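Subject: Re: [stusside-house] Common room sofa, what now?

Hi all,

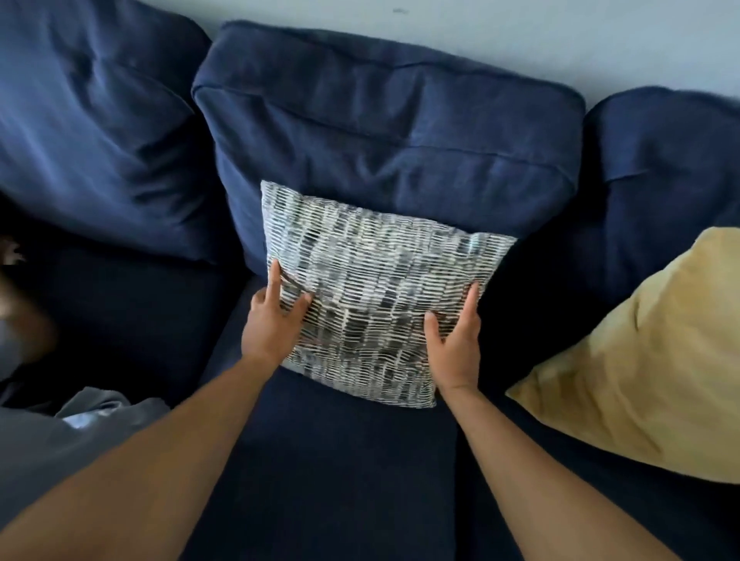

I have now read the whole thread, including the part that was about bicycles, and I'd like to bring us back to the sofa before June turns into July and we are all still sitting on it with opinions.

Vaida Liepiņa wrote:

> The navy sofa came from the Woldemariam sale three summers ago and it
> was a bargain. I don't see why we would replace a thing that works.
> The back cushions need plumping and the throw pillows need to go back
> where they belong at night. That is my entire position. Also somebody
> should look at the mark on the wall.
>
> If we do spend money I would rather it went on lamps.

Vaida, I agree with more of this than you'd expect. It's a decent sofa. Three across the back, three across the seat, all the same navy, and it has survived two house meetings on the subject of the dishwasher. I don't want it hauled away either. What I want is for the back cushions to stop behaving like three separate people.

Take the left one. It slumps. I plumped it at lunchtime, I gave it a proper beating on both sides, and by supper it had its chin on its chest again. The middle one is the only one with any posture, and it has a crease across the upper part that I have tried to smooth out with the flat of my hand, a damp cloth, and for one ill-advised minute Tsegereda's travel steamer. The right one is fine as long as you like a cushion puffy on top. Bontu does. Bontu has sat at that end since she moved in and I don't expect a vote would shift her.

So, what I found out. I called Brernier, the upholstery place past the bus depot, and a patient man told me that a slumping back cushion is nearly always the filling and hardly ever the cover. He can restuff all three for 200 if we bring them in ourselves, and he'd keep them for three or four days. A new sofa of the same size, in a fabric I would describe as oatmeal with regrets, was 2210 before delivery. I wrote the second number down mostly so I could show it to Saron, who has been saying "let's just get a new one" in the tone of a person who has not called anyone.

He also said we should swap the seat cushions left to right every month, if ours come off. I haven't checked whether they do. I put my arm down the gap at the left end as far as the elbow and lost my nerve.

Now the throw pillows, which I gather are the real subject. I like the patterned one, the white and gray and charcoal with all the little dashes. It goes with the navy, it doesn't show much, and against the middle cushion it sits just below the part I was complaining about two paragraphs ago. The yellow one I was against when Jintana brought it home and I have come around. The room has a gray-blue wall and a navy sofa and in February it was like living inside a filing cabinet. One yellow pillow is a reasonable response. I would ask that we stop there. I know Skurura has a sale on and I know they do it in mustard.

As for putting them back at night, Vaida, I do it when I'm the last one up. I have also come down in the morning and found the patterned one under the coffee table with a fork on it, so I can only speak for my own conduct.

The mark on the wall is above the middle cushion. It's small and dark and I've been looking at it since March. Tsegereda thinks it's a scuff from when we moved the sofa back after the painting. Saron thinks it's a head, meaning some head, over time, leaning there. I tried an eraser on one corner and then wasn't sure if I was removing the mark or the paint, so I quit. There is half a can of wall paint in the cupboard under the stairs, behind the tent, if anyone with a steady hand wants to try. Please not a roller. We all remember the bathroom door.

What I suggest:

Restuff the three back cushions at Brernier, money from the house jar. There was 23 in it when I looked, so "from the house jar" means all of us putting some in first.

I can drive them over any evening after six. They will not all fit in my car with a passenger, so whoever wants to come along and supervise can take the bus.

Lamps after that. I do take the point about lamps. The corner by the window is no good for reading and I've had a headache since page 40 of something.

If you're against the restuffing, say so on the list and not by a note on the kettle. If I hear nothing I'll load the car, and you can all lean on the wall for a few days, though maybe not at that spot.

Jintana, did you keep the receipt for the yellow one? I said I'd pay a share, and I meant it, within reason.

Desta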